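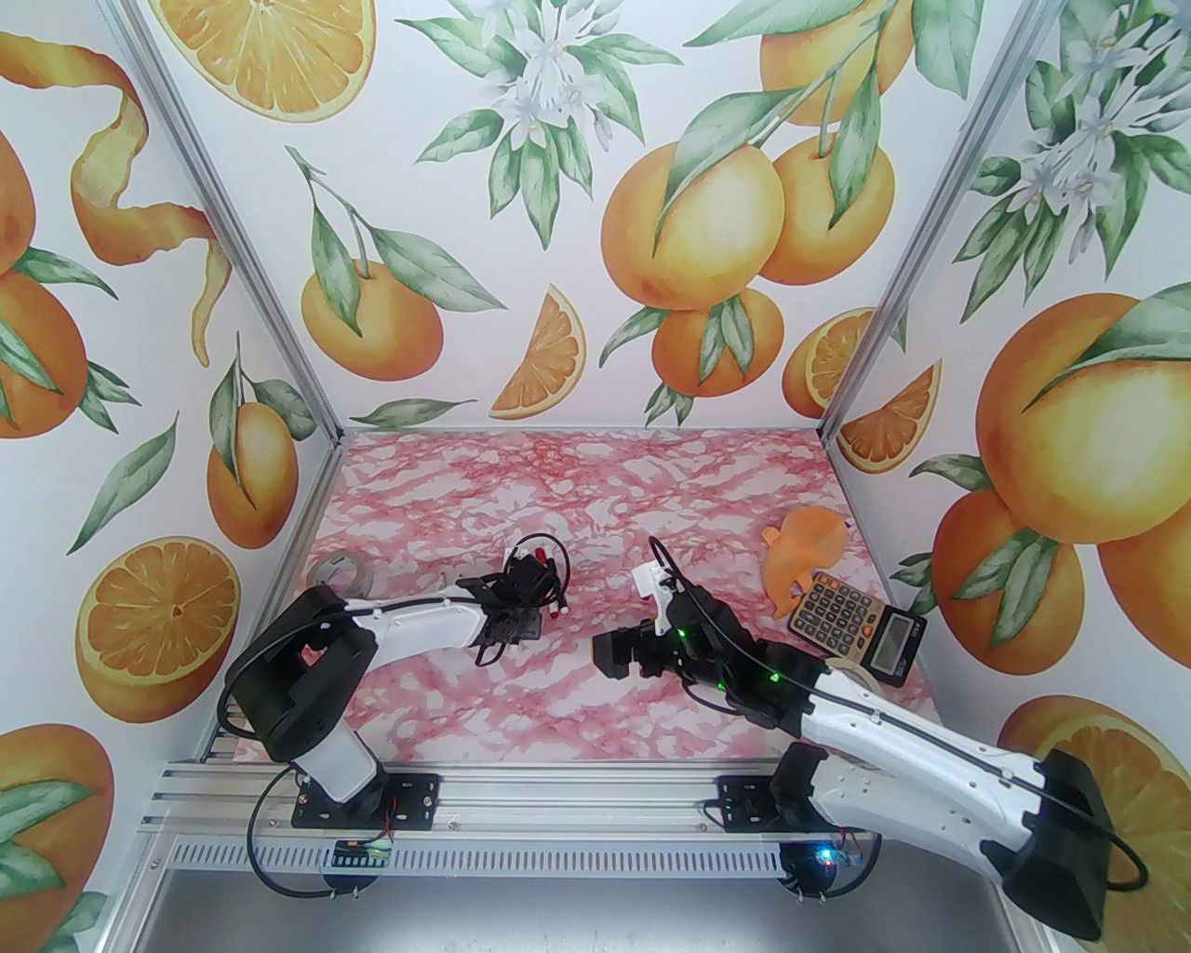 Notebook / Track & Signals

November 13, 2008 - axle counter, Clanden branch

Good day. Really good day. The replacement evaluator card for the Clanden loop finally behaved for a full shift on the bench and I want to get it all down before I forget which jumper was where.

Background for whoever picks this up: the counter heads at the Iturra end of the loop have been dropping counts since May. Always one axle short, always on the way out, and only with the short two-axle ballast wagons. Everything bogie-mounted goes through clean. The section then stays occupied with nothing in it and the signaler has to ask for a reset, and that holds up the afternoon freight every time.

Catalina pulled the event log off the old card and it is a beauty. 3528 passes logged, 77 resets. I went through the resets with a ruler and a pencil and every single one has the two pulses from the head closer together than they should be. So the wheel is seen fine! The card sees it and then throws it away as noise.

Bench setup, same as Tuesday except where noted:
- head pair clamped to the rail offcut, gap set with the brass shim
- long cable drum in series (1142 meters, the real run out to Iturra, not the short patch lead)
- wheel simulator on the slow motor first, then the fast one
- new Ultari card in slot 2, old card kept in slot 4 listening only

Slow motor, both cards agree. Boring, lovely. Fast motor, the old card starts to lose wheels once the drum is in the line, and with the drum bypassed it stops losing them. I ran that back and forth until I was sick of it because it was so satisfying. The long cable rounds off the edges of the pulses, the gap between them shrinks, and the filter on the old card swallows the second one. The new card has the filter window on a jumper. Position B is what we want. Position C also counts everything but lets through spikes from the drill on the next bench, so leave C alone.

Left J7 on B and put a dab of paint on it.

Scope traces are in the blue folder, sheets 1 to 5. Sheet 3 is the good one, you can see the second pulse sag and just miss the threshold. I have been trying to catch that for weeks and there it is, clear as anything.

Still open:
Direction logic with a wheel that stops over the head and rolls back. Tried it by hand, the card recovered, but my hand is not a wagon. Emiliano thinks we can borrow the hand trolley from the permanent way gang and do it properly on the yard siding.
Supply dip. Cluvbridge sent their sheet on the power unit and it says nothing about what happens when the point machine next door throws. I want to see that on the scope with both on one feed.
Connector on the drum, far end, is loose again. Tape is not a repair.
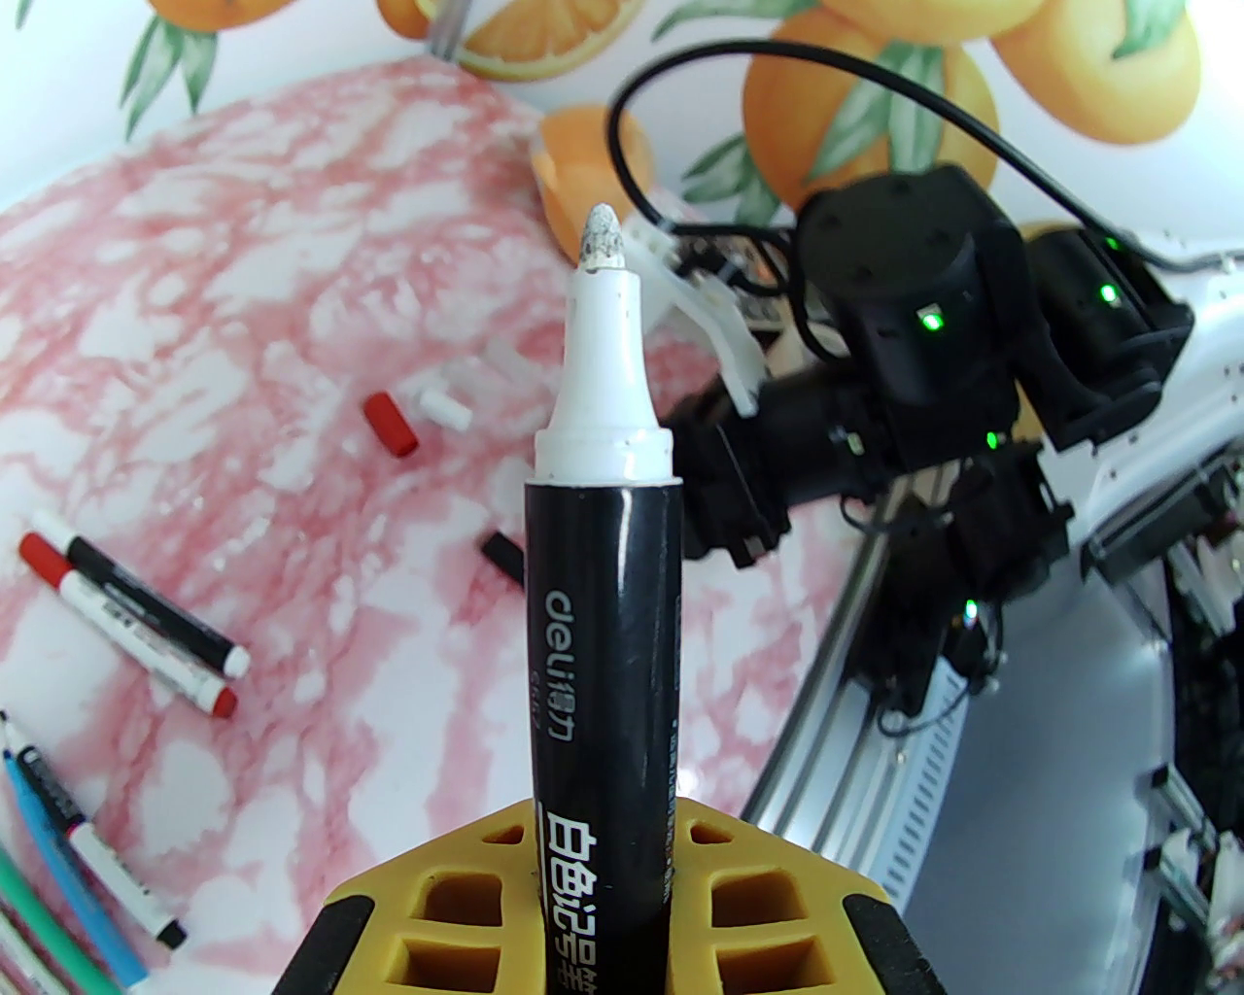 Sebastián Ibarra read this over after lunch and added that B may be too generous in the wet, when ballast leakage raises the floor on that cable. He'd like the whole fast-motor run repeated with a leak resistor across the pair before anyone carries a card out to Clanden, and he wants the old card left in place as a listener for the first week of traffic.

Fair on both counts, and I love the listener idea - we'd get a side-by-side on real wagons, with real flats and worn flanges, for the price of one spare slot. I'll dig out the decade box tomorrow and start high, then work down until something gives. If B fails there is still room to move the threshold instead of the window, but one thing at a time.

Need from stores: two-pin connector for the drum, more brass shim, fuses for the motor supply (used the last one, sorry).

Damián has the key to the yard cabinet.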